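# Orange season at the Amel kitchen table

November means oranges! A crate from Teuber landed on the table this month and I've been slicing ever since, for salads, for drying, for the big jar of syrup (60 slices in that one, and I'd happily do it again). Moushumi Dissanayake taught me to take the end off first and work along from there. 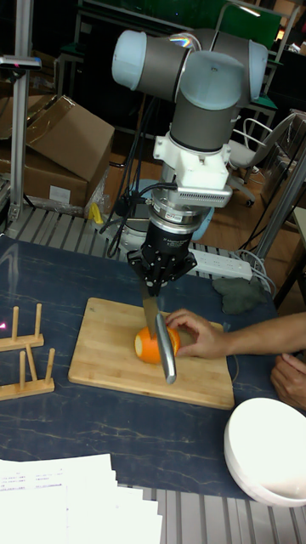 *Orange on its side on the bamboo board, one end already off and a hand on top to steady it.*

I love this stage. The peel smells amazing, and you get those lovely round slices as long as the knife goes straight down. Mine go about as thick as a pencil for syrup, thinner for drying – and the ends get squeezed into a glass, cook's treat!

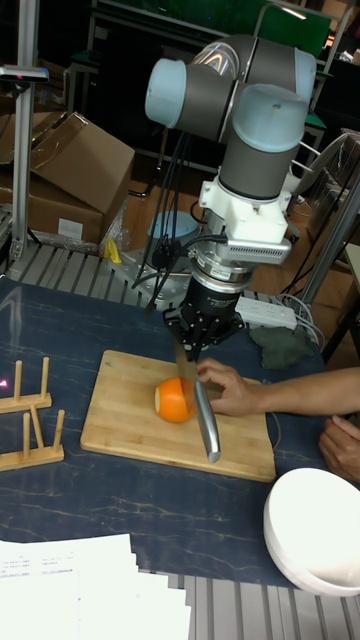
For the syrup I use 495 grams of sugar to 195 milliliters of water, then let the slices simmer very gently until the rinds go see-through. Save every drop of what's left in the pan, it's wonderful over yogurt. More from the Niltano lemons next month!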